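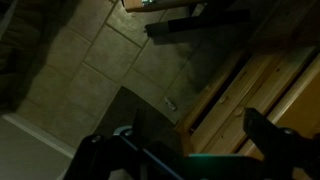

Fasil Yimer asked us how a photo app can know it is his birthday when he never told it. He had opened the app after breakfast and found a message saying "On this day", with a picture of a cake under it. The answer has to do with the small notes that are saved along with every photo.

What is inside a photo file?

When you take a photo with a phone or tablet, the device saves the picture. It also saves some extra facts in the same file. These facts are called metadata, a word that means "information about information".

The metadata can include:
the date and the time
the kind of phone or camera
whether the flash was on
the place, if location is switched on

You don't see these facts when you look at the photo, but an app can read them. On most phones you can read them too. Open a photo and look for a button marked "info" or a small letter i in a circle.

How does "On this day" work?

The app does not know what a birthday is. Each morning it checks today's date. Then it looks through all the photos for any with the same day and month from earlier years. If it finds one, it shows it to you.

Say the date is 05/04/2021. The app looks for photos taken on the fifth of April in 2020, 2019, 2018 and so on. It doesn't mind whether the photo shows a cake, a dog or somebody's thumb. Fasil had cake on his birthday last year, a photo was taken, and the dates matched.

Sometimes this goes wrong. If the clock on a camera is set to the wrong date, every photo it takes will carry the wrong date as well. A beach holiday in summer might turn up in October.

How does it know where I was?

Many phones can work out where they are by listening for signals from satellites. If you allow the camera to use this, it writes the place into the photo as two long numbers. One says how far north or south you are. The other says how far east or west. The app looks these up on a map and turns them into a name, such as Etenport.

If location is switched off, the camera leaves that part blank. The app may then make a guess from other photos taken on the same day, or it may leave it blank too.

What is a tag?

A tag is a label that a person adds to a photo. You might tag a picture "Grandma" or "swimming". Later you can type "swimming" in the search box, and the app finds every photo with that label.

Imagine an album called Wandach with 100 photos in it. You want the ones of your sister. Without tags you would have to look at all 100. If somebody has tagged her in 22 of them, the app can bring up those 22 straight away.

Some apps try to add tags by themselves. A program compares your photo with lots of others that have already been labelled, and picks the label that fits best. It can make mistakes. It might label a muffin as a puppy. You can usually delete a wrong tag and put in the right one.

Where are the photos kept?

Some are kept only on the phone. Others are copied to "the cloud". The cloud is a large number of computers in big buildings, joined to your phone by the internet. If the phone gets lost, the copies are still there.

Copies can be shared as well. If you put a photo in a shared album, each person in that album can see it, and most of them can save it for themselves. Deleting your copy later will not delete theirs.

Things to do before you share

Ask the people in the photo if they are happy for you to share it.
Ask a grown-up to help you check whether the location is switched on.
Look at the background. A school badge or a street sign can show where you live or learn.
Check who is in the shared album. It may have more people in it than you remember.

Try it yourself

With a grown-up, choose 10 photos on a family phone. Before you open the info page for each one, guess the month and the year it was taken. Write your guess down, then check.

Words to remember

Metadata: extra facts saved with a file.
Tag: a label added to a photo so it can be found again.
Cloud: computers somewhere else that keep copies of your files.
Shared album: a group of photos that more than one person can open.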